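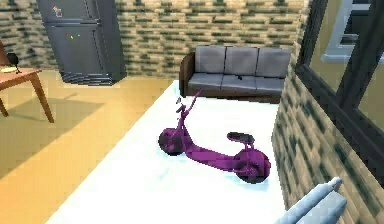
About Brustcombe

Brustcombe is an independent language school offering evening and weekend courses in Turkish, Lithuanian and English. The school was founded by Melahat Bayram, who began teaching neighbors in her Kurtuluş apartment and later moved the classes into rented rooms on the same street. Enrollment now stands at 288 adult students.

Our Teaching

Courses run for one term and meet twice a week, with no class larger than 12. New students sit a short placement interview before they are assigned to a level. Grammar is taught from the first lesson, and each level closes with a spoken examination before two teachers. Students who miss more than four lessons are asked to repeat the level – this rule applies to all courses, including private tuition.

The lending library holds 2,000 books and recordings. It is open to current and former students on Friday evenings until 8:30.
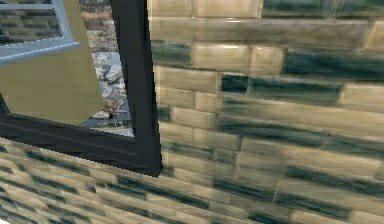
Our Staff

Perihan Akbulut serves as Principal and is responsible for the Turkish program. Kristaps Urbonaitė heads the Lithuanian department. Ashton Tomoana coordinates English courses and teacher training. Muammer Yalçınkaya oversees admissions and student records.

Fees and Assistance

Fees are payable by the term. The Itov Fund, established by a former student, covers part of the tuition for those who could not otherwise attend – 106 students have received support to date. Applications for the spring term open in November and should be addressed to the admissions office.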